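Print this page
E-mail this page

Workshop notebook, shared bench, May 2021

Right, picking up where I left off before the tea went cold. The kitting job is finally starting to look like a kitting job. The idea (for anyone reading this who wasn't here when we argued it out) is that the arms pull together one set for each fan we rebuild: a round board, a motor and a wire harness, all laid in the steel tray in the middle, so that whoever is soldering can just pick up the tray and go. Parts live in the plastic trays either side, boards and motors on the left, harnesses on the right. I'm calling the whole thing Jemska, which was the name on the box the power supply came in, and it has stuck.

Spent the first hour on boring things. Bolted the table sections down again as they'd crept apart, re-zeroed everything, and then found my pick height was still set for the old trays. The new ones have a deeper floor. I changed the number, ran it slowly with my hand hovering on the stop button, and no drama at all!

Boards are the easy bit. They're round with a hole in the middle and notches in the edge, so there's always something to get hold of, though I'd rather not pick by a capacitor again. Did that last time, bent one right over, and had to reflow it while Jianhua Zeng stood there being polite about it. The rule in the script now is edge or nothing. If the wrist camera can't find a clear bit of edge, the arm backs off and asks for the next board. It's slow but I can live with slow.

Motors are middling. The body is fine to grip, it's the leads that cause the bother, they loop round each other and you go to lift one motor and get its neighbour as well. I've been laying them in pairs with the shafts all pointing roughly the same way and that helps a lot. Closing force is set to 235 in the controller's own units, whatever those are (the Curkora manual doesn't say, I've looked). At 1000 it would crush a biscuit tin, so don't go near it.

Harnesses, oh dear. Thin twisted wire is horrid stuff for a gripper. It rolls, it springs, and the little white connectors snag on the tray rim on the way out. I ran 59 harness lifts and got 51 into the tray, which sounds all right until you're the one fishing the other eight off the floor. Nearly all the misses were grabs in the middle of the wire. Going for the connector end is much better, so that's the next change: find the connector, come in square to it, lift straight up before moving sideways.

I also want to try white paper in the bottom of the steel tray with every run from now on. The shine was fooling the camera something rotten, it kept seeing wires that were only reflections.
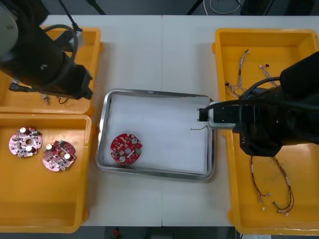
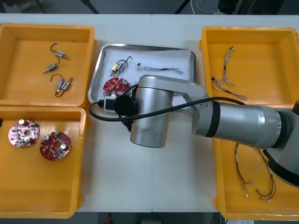

Wrist camera, with a red board in the fingers:
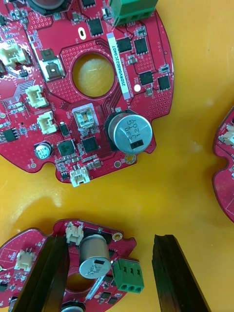
Abelardo Apaza read this over and thinks I'm fussing about the wrong end of the problem. He says the harnesses should be clipped to a strip of card before they ever go in a tray, so the gripper only has to hold card, and that he'd sooner spend an evening cutting card than another week tuning a wire pick. He also wants the lift speed halved until the leads stop swinging, and asks that I write the old settings down before I change anything. Fair enough. Old lift speed is in the Pokora folder with the June spares list, and I'll bring card next time.

Print this page
E-mail this page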